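Catcombe packing table, four months in

I bought the Catcombe in April, after two years of packing orders on a desk that was way too small for it. We send out gift parcels (shampoo, creams, hair color, that sort of thing), and on a busy Thursday I might be on my feet at it until six. So I really, really wanted a big table!

Mine is the 60 inch in white. There's a 48 too, and Fouad Belkadi, who shares the packing with me, lobbied hard for that one until he saw how fast the big one fills up. You get an open carton on there, your products, your marker, and you still have room to put your elbows down. It cost me $300 plus $38 for delivery from Parkadach, and it came in two pieces with all the bolts bagged and labeled.

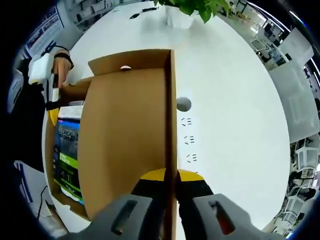 A L'OREAL carton in the box, with the round gray grommet off to the right.

The white top is great for finding small stuff. Caps, labels, the marker I lose ten times a day, it all shows up. So does every smudge, mind you, and tape residue needs a proper scrub. I do like the grommet, though I wish it sat closer to the back, as I keep dragging boxes over it and the cover pops out.

No wobble so far, even when I lean on a stubborn flap. The Amadi table I had on loan before this one rocked like a boat. Assembly took us an hour and a bit, and the instructions are tiny, so find your glasses first.

Four stars from me, and I'd buy it again for the Stadirville office.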